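Wrist bellows (hand cell upkeep)
November
By the Dikus workshop editor

A wrist bellows is the pleated rubber boot that covers the moving joint between a robot's arm and its hand. I've looked after the boots on the Ilero cell at Duvovberg for a good while now, so this entry leans on that machine, and yours may come apart a bit differently.

The boot is there to keep grit and fluff out of the joint. It gets folded and stretched all shift long, and sooner or later the rubber goes hard in the valleys between the pleats – always the valleys, never the peaks, at least on ours.
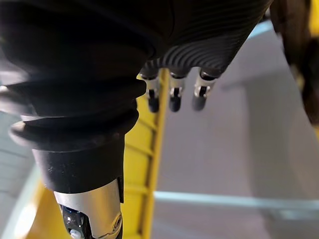 I check ours every 100 hours and swap them at 500, whether they look tired or not. The older Vaughan manual says to wait for a visible split, but by then you've got dust in the grease and a whole afternoon of cleaning ahead of you! Park the arm, lock out the power, and go over each fold with a torch and a soft cloth. No solvents please, they turn the rubber chalky. I did that once and had to bin a brand new boot.

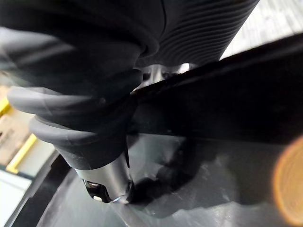 Refitting is the fiddly bit. The new boot has to sit square on its collar with no twist in it, or it'll rub itself through in no time (ask me how I know). Follow the line down from the soft grey folds into the black sleeve and on to the silver tip, and if it all runs the one way you're in good shape. Then I wipe the metal, look into any small openings for lint, and run the joint at its slowest speed for 11 cycles before it goes back to work. Write the hours on the tag while you're still standing there.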